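Support > Bins and Storage > Jorno countertop bin > Ticket 500-8
Filed under: Recycling at home, Stability, Solved

Opened 2021-01-26

Hello, and thank you in advance for reading all of this! We bought the tall Jorno bin from your Trenodville shop back in August, the white see-through one with the 8 sides, and on the whole we've been very happy with it. It lives on a table and takes small recycling - drink bottles mostly, plus whatever odds and ends need to be out of the way.

My trouble is that it wobbles when there's hardly anything in it. A bottle dropped against the rim makes the whole thing rock, and twice now it has gone right over. I've wiped the tabletop and the base, I've turned the bin a little each time in case one side sat better than another, and I've moved it to the back left, where it gets knocked less often.
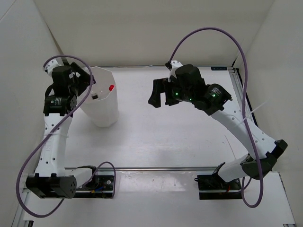 Bin in its spot at the back left, with a few small things in it, one of them bright red.

You'll see how it narrows toward the base, and I did wonder if that was the cause. The rest of the table is kept clear, so nothing is pushing against it. I also tried it on the kitchen floor and it rocked there too, a little less. Is there a mat or a weight that goes with it? The leaflet from Dastus mentions one but gives no part name. I'm adding one more picture with the bottles.

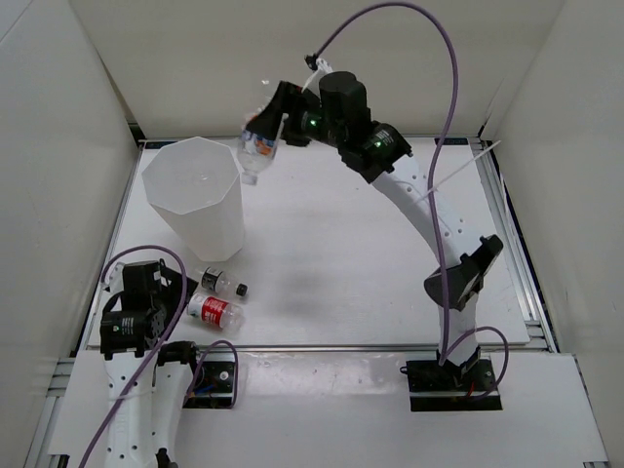 Celia Brandvold
Customer Care, Rowlands Home Storage

Thank you for such a thorough write-up, it saved us a good many questions! The clear bottle with the blue, white and orange label is being held neck down, and that's how we'd put them in too, lowered past the rim before letting go. The two small ones lying in front of the bin can go in first, flat on the bottom, so there's a bit of weight down low.

The part you're after is the Jorno base pad. It goes under the bin and adds 200 grams. I've put one in the mail to you at no charge - please press it on firmly and leave the bin empty overnight. If it still rocks after that, reply on this ticket and we'll swap the bin.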